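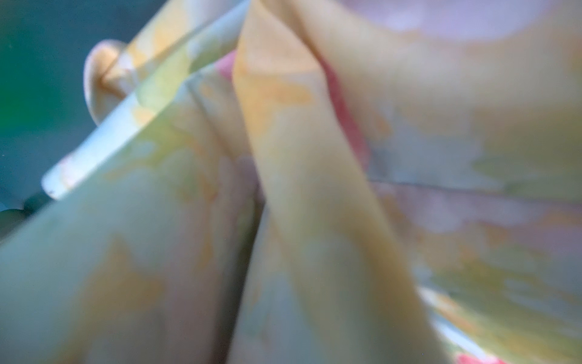
Gripper trial: fingertips for cloth

We spent most of June comparing two sets of fingers for the fabric bench, the stock Velberg tips and a narrower pair from Stalto. Both bolt to the same gripper body, so the arms and the control code stayed as they were. Closing force is set on a scale of 0 to 255, and we kept it low for thin prints.

The wrist camera was the harder part. Once the fingers are down in the folds it has very little to go on but color and soft edges. Radosław Michalski turned off autofocus and fixed the exposure, and the picture has been steadier since then. He also wants the table resurfaced. The scratches and dust specks show up as edges in the software, and the first cloth detector kept trying to pick them up.

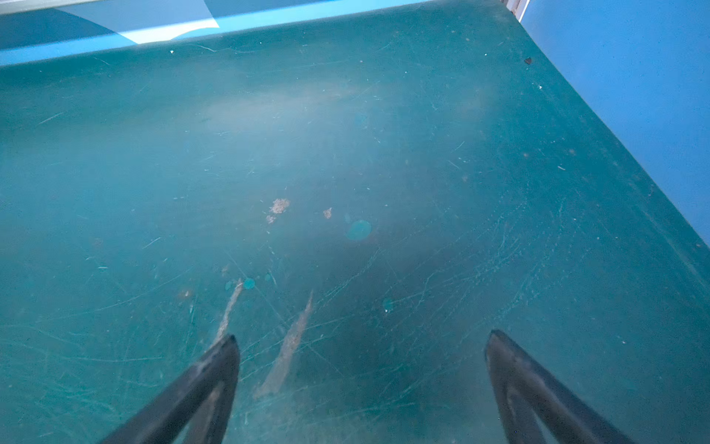
Wrist camera view, fingers open over the bench top.

Kovotness lent us a controller for the second half of the trial. It logs both arms on one clock, and we now have 295 handovers saved. Any run longer than 4000 frames gets split before it goes to Song for labeling.

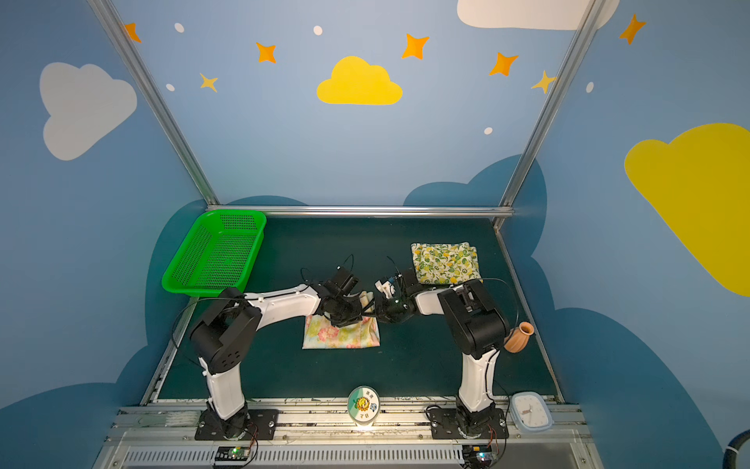

Two-arm work is where the choice of fingers matters most. One gripper has to keep hold while the other comes in close, and the cables take up room that the drawings never allowed for. With a crumpled cream piece in the left gripper and the other gripper right next to it over the floral cloth, there is little space left for a wide tip. We are leaning toward the Stalto pair for that reason. The Velberg set goes back on next for the folding runs.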